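August, notebook, mitigation accounting group

Picked up the baseline comparison again after lunch. The question is still whether the Dusora inventory and the Trunetlow inventory can be put side by side without one of them being restated first. My view as of this afternoon is no, they can't.

Dusora reports methane on the older warming potentials and Trunetlow moved to the newer set two reporting rounds ago. Converted the Dusora waste and agriculture lines by hand to check. Waste shifts enough to change the rank order of sectors. Agriculture shifts less than I expected, probably due to how they've lumped manure with soils. Need the unlumped table before going further.

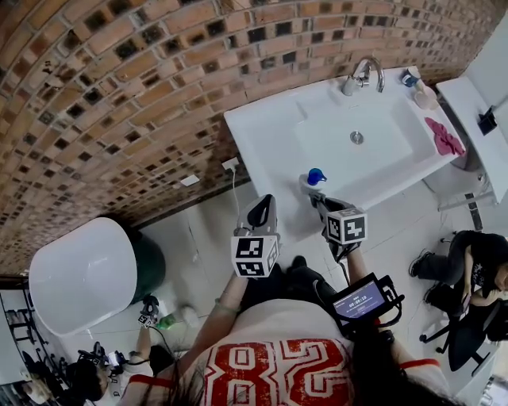 Land use is the harder part. Dusora counts regrowth on grazing land as a sink from the first year, Trunetlow waits until canopy cover passes its threshold. Both are allowed under their own rules. Ran the net figure 2 ways and kept both in the sheet, in separate tabs. Please don't merge them.

Started with 13 sector lines and ended with 16, after splitting transport fuels and taking bunker fuel out to its own memo row. Colour coding is now: green for restated, grey for as reported, orange for anything I had to interpolate. There is too much orange in the industrial processes block. 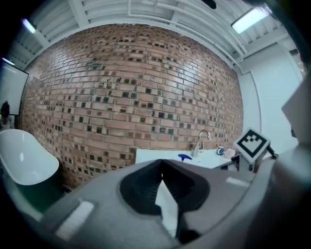

R. Manole

Read through the draft transparency chapter as well, over 600 paragraphs with annexes. Most of it is procedural. The section on conditional targets is vague about who decides that the finance condition has been met. If it stays that way, our table can't show the conditional and unconditional pledges as a range, only as two separate rows. Have flagged it in the margin.

Leneno dataset: still the version without uncertainty bounds. Won't use it for the energy lines until the bounds are in.

To do:
Ask for manure and soils separately.
Redo cement with the clinker ratio from the national report.
Check whether the base year for Trunetlow is a calendar year or a financial year. Footnotes disagree.
Rename the tabs, the current names make no sense.

Stopped at 5:40 pm. Sheet saved to the shared drive, old copy left in place.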